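To: growers list, Varkbridge Producers' Market
From: market office
Date: January 29, 2026
Subject: Re: Stall rules for resold produce, and the pitch plan

Replying to the list as well as to the sender, as the same point has come up from more than one stall.

> The draft rules say that a stallholder may sell goods "grown or made
> on the holding". We grow the peppers on our own land but they are
> dried and milled at Castaño and come back to us in bags. Are they
> ours or are they bought in? Also, we took on two crates of apples
> from the next farm last May when our own salad failed, and were told
> on the day that this was fine. The draft seems to rule it out.
> Lastly, is the pitch fee still worked out by frontage? We have a
> corner pitch and were charged for both sides.

Taking these in the order they were asked.

Goods processed off the holding

The peppers count as yours. The test in the draft is where the crop was grown, and milling, pressing, smoking or cutting elsewhere does not change that, provided the crop is kept separate from anyone else's while it is away. You will need a note from the mill showing the weight in and the weight out for each batch. Keep it with your stall papers for the season. If the mill blends your crop with others, the product is treated as bought in and has to be labelled as such.

The wording will be changed from "grown or made on the holding" to "grown on the holding, or made from a crop grown on the holding". Honey and eggs already have their own clause and are not affected.

Goods from a neighbouring farm

The draft does rule it out as it stands, and that goes further than was meant. The revised clause 6 will read:

"A stallholder may sell produce from one other member farm, where that farm has no stall on the same market day. The name of the farm and its parish must be shown on the price ticket. Such produce must not take up more than a quarter of the stall."

Note "member farm". Produce from wholesalers remains excluded, including anything bought at the Dinodville auction, even where the lot came from a local grower. There is no paper trail for those lots that an inspector would accept.

Potatoes should be ticketed by variety in all cases. "Whites" or "reds" is not enough, and "Zulus" will do only if that is the name on the seed invoice.

Pitch fees

Fees are still charged by frontage. A corner pitch is charged on the longer side only, so you were overcharged. The difference is 118 pounds over the season and will be taken off your next invoice. Anyone else on a corner should check last season's invoice against the plan and write to the office if both sides appear on it. The total fee income in the draft budget assumed the wrong method for two pitches, and the corrected budget will go out with the final rules.

Stall surfaces

One related matter, which was not in the message above but belongs in the same round of changes. Bare wood may be used for whole, unwashed vegetables and for fruit with its skin on. Cut produce, cheese and anything sold unwrapped must be on a surface that can be wiped down, or on a clean tray set on top of the wood. Cloths do not count as a barrier. Tops should be sound, with no open splits or raised grain, and scrubbed before loading.
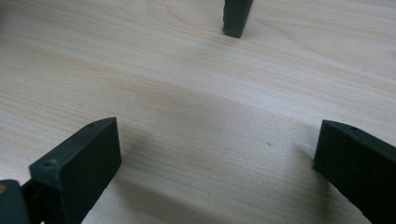 What to send, and where

Comments on clause 6 and on the labelling wording should be sent to the list and kept under this subject line. Fee queries should go to the office only, quoting your pitch number. Batch notes from mills need not be sent in unless asked for. The old form 748 has been withdrawn, and stallholders who have already filled one in do not have to do it again.

Market office, Varkbridge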